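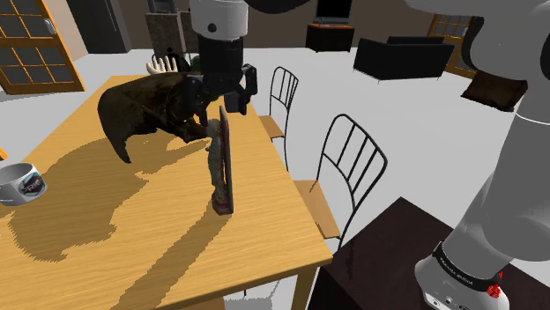

Opinion > Columns > Out and about

Give the robot a messier table

Print this page | E-mail this article

18 June 2018

I went along to the Pivetwood open day expecting to be bored, and I stayed so long I nearly missed my bus! There were some 200 of us squeezed into the hall, and most made straight for the free pens. I went for the big screen, where a simulated robot arm was getting to grips with a framed picture on a dining table, right beside a shaggy brown moose.

I loved the moose. I also loved the mug lying on its side, and the fact that the whole thing was set in a sort of living room with a telly and a sofa. My own table looks much worse than that by teatime – and mine has post on it.

Tayla Mahuika, who was running the demo for Cullevow, told me they'd had letters asking why they bother with pretend rooms when they could show a proper machine doing proper work. Well, I'd sooner they bothered. If a robot is ever going to tidy round my mother, I want it to have made its mistakes on a computer first, with somebody else's moose.

My one grumble is that we only got nine minutes at the screen before the next lot came in. They're doing it again in September, and I'd ask for longer turns and a few more chairs.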